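The tray situation, resolved (mostly)

So I finally did it. After a whole winter of serving snacks on whatever was clean, I've got a tray I love and a plate that goes with it, and I've been fussing with the two of them on the white table like I'm dressing a shop window.

A little background. Last December my friend Lilibeth Belmonte moved to Terbridge and gave away half her kitchen before she left. I came home with one big shallow tray and two shopping bags of stuff I didn't need (sorry, Lilibeth, the fondue forks have moved on again). The tray stayed! I'm crazy about that orange - it's so warm, and the grain goes around in those long loopy rings like the inside of a tree. 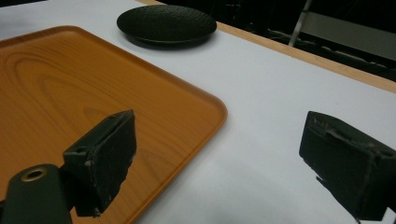 Big tray up front, black plate behind it.

The black plate is newer. I'd been looking at a set from a shop over in Trestau, but 32 dollars for shipping, no thank you. Then I found this one at the Delness flea market, all by itself in a box of saucers, and I liked the pebbly top right away. Dark plate, white table, orange tray. My sister says it looks like Halloween. I say it looks like dinner.

I still can't decide where the plate goes. On the tray it's handy for carrying, but you lose a lot of that pretty grain. Behind the tray it gets its own patch of white and I think both of them look better for it, so for now that's where it lives.
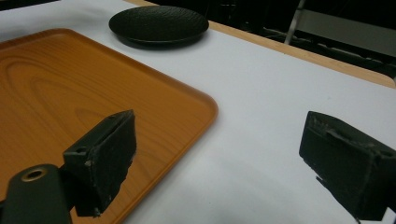 Delness Supper Club - Tray & Plate on the Table

Next club supper is at my place and we're expecting 13 people, so the tray will be doing bread and the plate gets the olives. Zakhar Karpenko is bringing his pickled beets again, and those are NOT going anywhere near the white table until I find something to put under the bowl. I mean it, Zakhar.

If anybody has a second black plate sitting in a cupboard, even a smaller one, let me know before the supper. I'll trade you for a jar of plum jam, or two jars if it has the same bumpy finish.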